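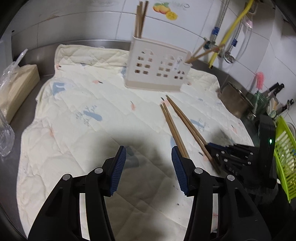 The chopstick house

I went over to Herkilport to talk kitchens with a home cook who has lived above the same shop for 11 years, and we never really left the counter. She cooks for six most nights, so the chopsticks get used hard.

"I used to keep them in a drawer," she told me. "You'd reach in for two and never get a pair!"

Now they stand up in a plastic holder on a quilted mat, right by the tiles.

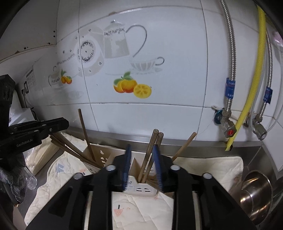
I asked about drying, my own weak spot (mine go musty by June). She's strict – washed, shaken, then straight into the holder, tips up. It has compartments and slotted vents low on the front, and the sticks lean every which way out of it. "I don't line them up," she said. "Life's short." The mat goes in the wash every 2 weeks, whale shapes and all.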